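From: Tülin Eren
To: jostthorpe-automation list
Subject: Re: [automation] Open day at Cuvness, who is going?

Kibet Mbwambo wrote:
> Has anyone been to the simulation lab at Cuvness yet? They have an
> open day in January and I can bring two people from our shop. I don't
> want to drive over for slides. Do they run anything while you are
> there, and can you ask questions of the people who built it?
>
> Kibet

Kibet,

I went to the last one with Ayten Polat. It's worth the drive if your people do any offline programming. If they only work on hardware they may be bored by lunch.

Doors open at 9. Sign in at the Grewal building, not the main gate. There is a short talk in the ground floor room, 15 minutes, and after that they split you into groups and you go round the stations.

The simulation station is the one to get to early. Oğuzhan Gezer runs it. He loads a room and an arm and starts a task, then lets people in the group change the start position and run it again. They call the software Mirken. It is their own and they don't sell it. He told us they had put 2000 runs through one task before trying it on the real arm, and 866 of those were thrown out because of a bad start pose. He was open about that, which I liked.

You can switch between an outside view and the robot's own view. Ask for the second one. From outside everything looks tidy. In the robot's view you get plain walls with grid lines, a piece of wood-colored surface, flat areas of color, and often no arm in sight at all. Ayten asked how anyone debugs from that and got a long answer about logging joint positions next to the pictures. Bring a notebook for that part.

The real arm is in the next room behind a fence. It ran for five minutes while we were there. Questions were fine throughout.

Parking is tight after 10. Lunch is not included.

One view from the simulation station is at the bottom of this message.

Tülin 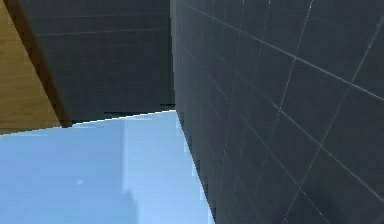

İlker Sönmez wrote:

Thanks, Tülin. Do they let you take the run logs away, or only look at them on the day? I would go for the debugging part alone. Kibet, if you still have a seat in the car, I can meet you in Jostthorpe at 7:30.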